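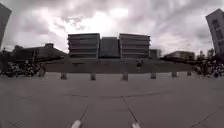 Saadet Sönmez wrote to us in November to say that her Ullby rain cape had gone through a whole wet fall with her and she still reached for it before her good coat, and could we please make one long enough for her brother? Well, we took that to heart, and the Ullby Long is what came of it!

It's cut 39 inches from collar to hem at the back, with the same roomy hood and the same soft collar people keep writing to us about (thank you, we do read every letter). The side snaps open wide enough to let you get at your pants pockets, and the whole thing rolls up into its own pouch - handy if you ride the bus or share a small hallway with a lot of boots.

Colors are Murín green and Nenari blue. One size fits most grown-ups, and if you're in between, write to Everaldo Siqueira at our Skuscombe shop and he'll gladly measure one for you.

Wash cool, hang to dry, and please don't iron it.

Price: $57, pouch included
Weight: 400 grams
Spare snaps: free on request, just send us a note with your order number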